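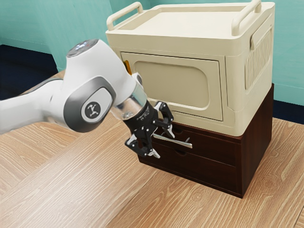 Zavness book seven: is anyone else losing patience?

Forum: Urban and Contemporary Fantasy
Thread started 29 May 2026

tallowgate
I've been reading the Zavness books since the first one was a slim paperback with a bad cover, so I'm not here to be rude about them for sport. But I finished book seven last night and I don't think it's a novel. It's 389 pages and the plot starts on page 335. Before that our hedge-lawyer walks round Hosta being reminded of things, owes a favour to the river court, tries to get out of owing the favour, and is told at length by four separate people that a storm is coming. We were told that in book four. The storm has had better foreshadowing than most world wars.

The blurb says "nothing in Hosta will ever be the same". I'd like somebody to tell me one thing in Hosta that isn't the same.

pennywort_9
The bridge?

tallowgate
The bridge was rebuilt by the epilogue.

pennywort_9
Fair.

I did like it more than you, though. The middle is slow but the chapter in the debt market is the best thing in the series for me. The stallholder who will only sell you something you've already lost, and then she goes through his coat and it's his name on the receipts. I read that twice.

And I don't mind being reminded of things. Book six was two years ago and I've got children.

mudlark_and_sons
The debt market is good. The debt market was also a short story Stesta gave away with their newsletter, nearly word for word. If you subscribed then you'd already read the best chapter in the book you'd just paid full price for.

gravel_hen
Is that right about the short story? I've got the newsletter one saved and I thought the ending was different.

mudlark_and_sons
Ending's different. In the story he keeps the receipts. The rest is the same apart from the weather.

gravel_hen
So it's been revised. Writers do that. I can't get worked up about it.

mudlark_and_sons
I'm not worked up, I'm pointing out that "all new" is printed on the back cover.

oxbow
Going to defend the slow bit. The whole series is about obligation. He can't do anything without it costing him, and every time he's clever about it the cost lands on somebody else. You can't show that in a car chase. Book seven is the first one where he has to go round in person and ask the people he's stuck with the bill, and of course it's repetitive, they're all angry about the same thing.

I also think the ending is earned. He takes the oath because he's run out of other people.

tallowgate
I'd accept that if he'd said no to the oath at any point and meant it. He's been about to take it since the end of book three. I never once believed he wouldn't, so when he does it I turned the page and thought, right, can we get on.

The other thing is the voice. In book one the jokes were there because he was frightened. Now he makes the same jokes and he can stop a bus with his hand. It reads as smug to me.

oxbow
That one I'll give you. The "I'm only a solicitor" line has had its day.

quillback
New here, been reading the thread because I've just finished book five and I've been trying to dodge spoilers (failed, thanks for the bridge). Somebody asked me this at my book group and I couldn't tell them, so I went and looked it up in the back of my copy. Putting it here in case it's any use.
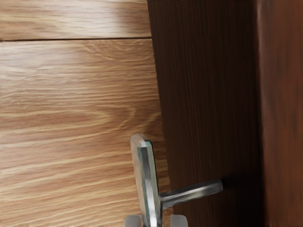
Where do the two novellas fit in the reading order?
The first goes between books two and three, and the second goes after book five. Neither is needed to follow the main story, although the second one introduces the river court's bailiff, who is in book six from the first page.

pennywort_9
Sorry about the bridge.

I'd say skip the first novella and read the second. The first is mostly a dog.

gravel_hen
The dog is the reason to read the first.

mudlark_and_sons
Prices, if it helps: the novellas are 93 pages each or near enough in the Stesta paperbacks and they charge the same as a full book. I'd get them from the library. Or wait, because there's supposed to be an omnibus in November. "Supposed to be", I've seen Stesta dates before.

quillback
Thank you. And do I need to lower my hopes for six and seven? The tone in here is a bit funereal.

tallowgate
Six is fine. Six is a proper book with a murder in it. Enjoy six.

saltcellar
Different complaint. Has anyone done book seven on audio? I listen at work and I gave up after the first third. Makris have changed the narrator and the new one does the river court in a sort of pirate accent. I kept waiting for it to be a joke that somebody would notice in the story.

gravel_hen
I've listened to all of it. You get used to the accent. What I didn't get used to is that the new narrator says Hosta with a long o, and for six books it was short. There's a rhyme in book two that only works if it's short!

saltcellar
I'd forgotten the rhyme. That makes it worse.

oxbow
Does the app let you go back to the old narrator for the early ones, or have they re-recorded the lot? My sister wants to start and I've been telling her audio is the way in.

saltcellar
Old recordings are still up for books one to six, last I looked. I wouldn't swear to them staying. When Makris took over that other river fantasy they replaced everything and the old ones vanished from my library, and I had to write to them twice to get a credit.

tallowgate
Coming back to this after a few days and a reread of the last section, because oxbow's point about him asking in person was bothering me.

I'll grant the scene with the widow of the lock-keeper. She doesn't forgive him and the book doesn't make her. That's well done, and it's done in three pages, which makes me wonder why the others need thirty. The ghost in the tax office says the same thing as the twins, who say the same thing as the landlady. If an editor had kept the widow and one of the others, you'd have a shorter book and I'd be recommending it.
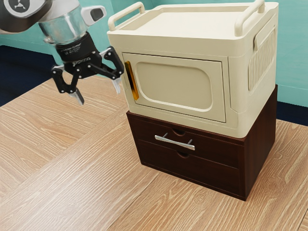 What I can't get past is the final chapter, where the Queen Under the Weir explains her whole plan while he's tied to the sluice. She's been the best villain going because we never knew what she wanted. Now we know, and it's a bigger river. I don't see how you get two more books out of a bigger river. I suspect the number of books was settled first and the plan was made to fit.

mudlark_and_sons
It was going to be five books. Then it was seven. The notice in the back of this one says nine. I'm sure the story simply demanded it.

oxbow
Or the story grew. Long series do. I'd sooner have nine good ones than five rushed.

mudlark_and_sons
Are we getting nine good ones?

oxbow
We've had five good ones, one very good one, and one we're arguing about. I've stuck with worse.

pennywort_9
Also I don't believe her about the plan. She lies to him in every book, why would she stop when he's tied to a sluice? She says the flood reaches the cathedral steps and we know from book four that the steps are above the old waterline. I think that whole speech is there to send him the wrong way.

tallowgate
That would be good if it's deliberate. I've been burned before, though. We all had a clever theory about the missing hour in book three and the answer was that the clock was wrong.

pennywort_9
I liked that the clock was wrong.

gravel_hen
So did I.

tallowgate
You two would like anything.

quillback
For what it's worth I'm 200 pages into six and it's very good. The bailiff is horrible. I'm glad I read the second novella first, and I read the one with the dog as well.

gravel_hen
And?

quillback
It is mostly a dog. I had a nice time.

saltcellar
Update on the audio. Wrote to Makris about the pronunciation and got a reply saying my feedback had been passed to the team. I'm not holding my breath. I've bought the paperback and I'm starting it again from chapter one, so if the plot does turn up on page 335 I'll be back to say so.

mudlark_and_sons
Hold on to your receipt.

oxbow
tallowgate, will you read book eight?

tallowgate
From the library. Reservation's already in.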